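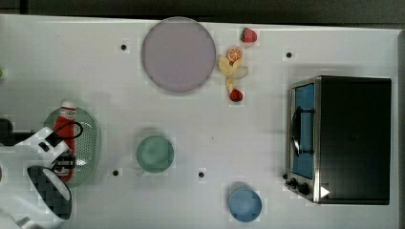 What do I need to bring to the play kitchen session?
Just a pencil and your observation sheet. All the toys are already in the room, and you'll get the sheet back with my comments on it in February.

So, week two of Setting Up for Pretend Play! Last time we sorted the big bits of furniture, and now it's the small stuff (my favourite, as you'll have guessed). Please read Nic Aodha, the short chapter on kitchens, before you come. It's only 57 pages with big type, so no groans.
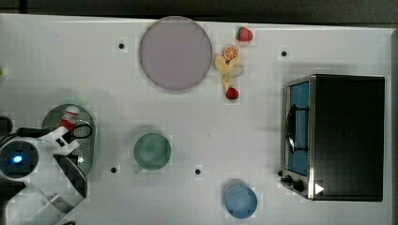 My own rule is that a child should be able to start a game without asking a grown-up for anything. That means a few things they can cook, something to cook them in and something to serve them on. Strawberries, an orange slice and a banana next to a big empty plate will do it, with the toaster oven close by – somebody will be making breakfast before you've sat down. Rónán Hanrahan, who taught this module before me, liked to put everything out in tubs, and we still argue about it.

Next, sauces and bottles. I love them! A child who won't talk to you about the food will very often offer you ketchup, and then you've got a conversation going.
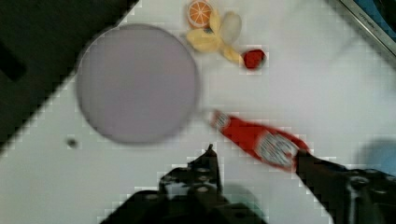
Do take the ketchup, by the way, and ask for a bit more. Note down the words the child uses, as near as you can get them, and leave the spelling for later.

Then we come to pots, cups and the colander, where you'll see the most pouring and swapping.
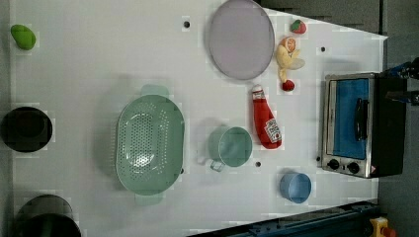 Watch for one thing being used as another: a colander as a hat, a cup as a phone. Put a star by each of those on your sheet.

For next time: write up one stretch of play, 500 words, and bring it on paper.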